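Roboterzelle budgetieren: so gehen wir vor

Stand: Donnerstag, 18. Dezember 2025

Kurzfassung für alle, die gerade den Antrag fürs nächste Jahr schreiben. Ist aus unserer eigenen Beschaffung entstanden (Projekt Zusten, Kartonhandling), also nicht alles passt überall.

Schritt 1: Aufgabe aufschreiben, bevor jemand Angebote holt
Ein Satz reicht. Bei uns: "Faltkarton vom Tisch nehmen, aufrichten, ablegen." Dazu Teilegewicht, Takt, Anzahl Varianten. Wer das weglässt, bekommt vom Händler den Arm angeboten, der gerade im Lager steht.

Schritt 2: Arm und Greifer getrennt anfragen
Zwei Positionen, zwei Preise. Greiferbacken sind Verschleißteile, gleich einen zweiten Satz mitbestellen. Bei Flamiritz mussten wir im November nachordern und neun Tage warten — in der Zeit stand alles. Adapterplatte nicht vergessen, steht fast nie im Angebot.

Schritt 3: Kamera, Kabel, Kleinkram
Kamera am Handgelenk heißt auch: Halterung, Kabelführung, Ersatzkabel. Pauschal 2.000 Euro einplanen, eigene Zeile, nicht unter "Sonstiges" verstecken. Sonst streicht es der Einkauf.

Schritt 4: Arbeitsfläche
Wird immer vergessen. Matte in einer Farbe, von der sich das Teil gut abhebt, dazu Klemmen, damit nichts verrutscht. Kostet wenig, spart viel Ärger bei der Bilderkennung. Brauner Karton auf grüner Matte geht gut, auf hellem Holz hatten wir nur Probleme.
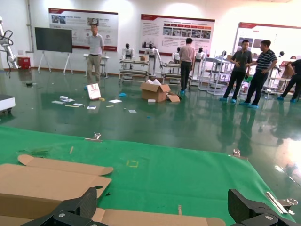 Was muss ich für Verbrauchsmaterial ansetzen?
Pro Versuchswoche 100 Kartonzuschnitte, und zwar aus derselben Charge wie später in der Produktion. Nach ein paar Durchläufen sind die Falze weich und die Ergebnise nicht mehr vergleichbar.

Schritt 5: Platz und Wege
Grundfläche der Zelle ist nicht gleich Platzbedarf. Dazu kommen Steuerschrank, Materialwagen, Zugang von zwei Seiten. Boden vorher prüfen lassen, vor allem wenn Geräte auf Rollwagen stehen sollen. Strom und Druckluft mit der Haustechnik klären, Angebot schriftlich. Bei uns kam der Elektriker erst nach der Lieferung, blöd gelaufen.

Schritt 6: Inbetriebnahme und Schulung
40 Stunden für die Inbetriebnahme, extern. Schulung extra, mindestens zwei Leute. Tuva Sjöberg hat bei uns allein angefangen, war dann im Urlaub, und keiner konnte den Arm neu referenzieren. Muvulgate bietet Schulung vor Ort an, Zacharias nur online. Vor Ort war für uns die bessere Wahl, auch wenn Reisekosten dazukommen.

Schritt 7: Angebote vergleichen
Tabelle anlegen, gleiche Zeilen für alle Anbieter:
Arm
Greifer inkl. Ersatzbacken
Adapter und Halterungen
Kamera und Kabel
Software, einmalig
Software, jährlich (!)
Schutzeinrichtung, Risikobeurteilung
Transport
Inbetriebnahme
Schulung
Wartung ab dem zweiten Jahr

Leere Felder nachfragen, nicht mit Null rechnen. Die jährliche Lizenz war bei einem Anbieter erst auf Seite neun zu finden.

Schritt 8: Freigabe
Erst zu Mieke Mertens (Technik), dann zu Colton Gauthier (Einkauf). Umgekehrt dauert es doppelt so lang. Lieferzeiten im Antrag angeben, sonst kommt er zurück. Die Vorlage für die Tabelle liegt bei Sylvie Fraser, bitte die neue nehmen, in der alten felht die Zeile für die Risikobeurteilung.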